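26 Sep 2023

Back on the kicking tee project. I finally got a proper look at the numbers from the Ukport practice field, and they're messier than I wanted (of course they are). We have 410 kicks logged since June, all field goal tries, split between the old rubber block and our new Tododmont tee. From 37 yards out the two are basically the same. Move back to 50 and the new one pulls ahead, but only for the right-footed kickers!

My first guess was the tilt. The left side of the mold came out a hair thicker, and I've been meaning to sand it down for ages.
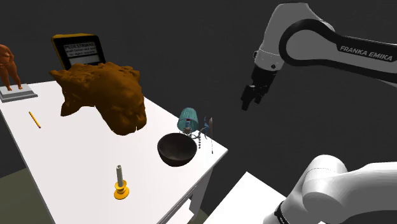 Jelle Brouwer thinks I'm chasing the wrong thing, and that the lefties were mostly kicking into the crosswind at the north end, so we ought to throw out those sessions before anybody touches the mold. Fair point. I checked the wind notes and they're patchy, mostly my own handwriting, so I can't rule it out. Bram Hermans wants both ends kicked on the same afternoon, same balls, same holder. I like that better than arguing over old sheets.
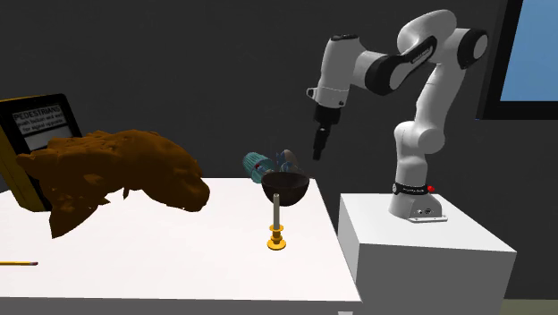

For the next round I want every ball at the same pressure, checked right before the kick and not back in the shed like last time. The spare valve needles keep rolling off and vanishing, so they can go in a bowl like the black one near the edge of the table, only set farther in so no elbow catches it. Jacobs has the good gauge, need to ask for it back. Target is 65 kicks per tee, lefties first while their legs are fresh. Leave the mold alone until then. Also order more chalk, Wanow was out.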